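Equipment Review: Drandeck Desktop Arm with Fustex Gripper
Wannasri Teaching Laboratory, March 2024

The laboratory was asked to assess whether a low-cost servo arm could replace the older units used in the introductory manipulation course. Two grippers were compared on the same arm: the Fustex parallel gripper, sold as an optional part, and the Lotside two-finger claw, which comes in the box. The review covers assembly, control, accuracy over a marked grid, and upkeep. It does not cover the vision package, which had not been delivered when testing ended.

Assembly

The arm arrives as a kit of plastic links, metal brackets and hobby servos. Staff with previous experience completed it in a single afternoon. The printed manual is clear on the order of the brackets and poor on wiring. In particular, it does not say how much slack to leave at the lower joints, and one lead was pulled from its connector during the first full sweep of the shoulder. Purchasers should leave a generous loop at each joint and check it by hand before power is applied.

The screws supplied for the servo horns are soft. Three were damaged on first tightening and had to be replaced from stock.

Control

The controller connects by USB and was recognized by every laptop on which it was tried. The supplied program offers sliders for each joint, a list of stored positions, and a simple playback function. Stored positions can be named, although names longer than 17 characters are cut short without warning. There is no undo. An operator who overwrites a position must teach it again.

Response to commands is prompt. At the highest speed setting the arm overshoots and settles slowly, and the laboratory recommends that students be limited to the middle setting.

Accuracy over the grid

Tests were carried out on a grid of nine squares, with rows A to C and columns 1 to 3. The arm was told to place a light plastic token in a named square, return to rest, and wait for the next command. Each gripper completed 225 placements, and a placement was accepted if the token lay wholly inside the square.
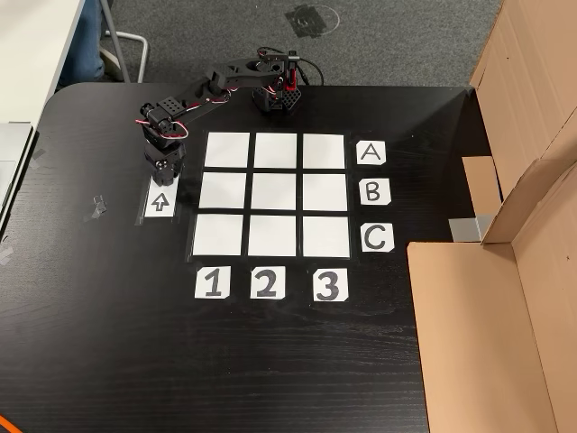

The test grid with row and column cards in place. The arrow card is taped beside the middle row.

The Fustex gripper gave the better results. Its flat jaws close evenly and release without pushing the token to one side, and its few failures were nearly all in square C3, where the arm was least steady. The Lotside claw was acceptable in the top row but tended to drag the token on release. Wichai Duangkaew, who ran the trials, noted that the claw improved once thin rubber pads were glued to the fingertips. The change is cheap and easily reversed, and it is worth making on any unit that will keep the standard claw.

Neither gripper reports the force it applies. The operator sets a closing angle and must judge by eye whether the token is held. For paper cups and other soft items this proved tiresome, and two cups were crushed before a suitable angle was found.

One further point concerns the work surface. The arm must be fixed firmly to the table. In an early session it had been clamped at one side only, and the base crept during use – a very small amount, yet enough to spoil every stored position. Those results were discarded and the positions were taught again.

Upkeep

The servos became warm in longer sessions, and the shoulder servo developed a slight chatter that had not cleared by the end of testing. A replacement was ordered and is expected in April. Spare parts may be bought singly, which compares well with the older units, for which a whole joint must be purchased.

Cost

The arm, the controller and the Fustex gripper together came to $594 as ordered. The Lotside claw adds nothing to the price and remains useful as a spare.

Findings

The laboratory considers the Drandeck arm suitable for first-year teaching, provided that it is bought with the Fustex gripper. It is not suitable for tasks that call for known grip force, nor for long unattended runs. The program would benefit from an undo function and from a warning when a stored position is about to be replaced – both requests have been sent to the supplier.

The vision package will be reviewed separately after delivery. Copies of the placement records are available from the laboratory office on request.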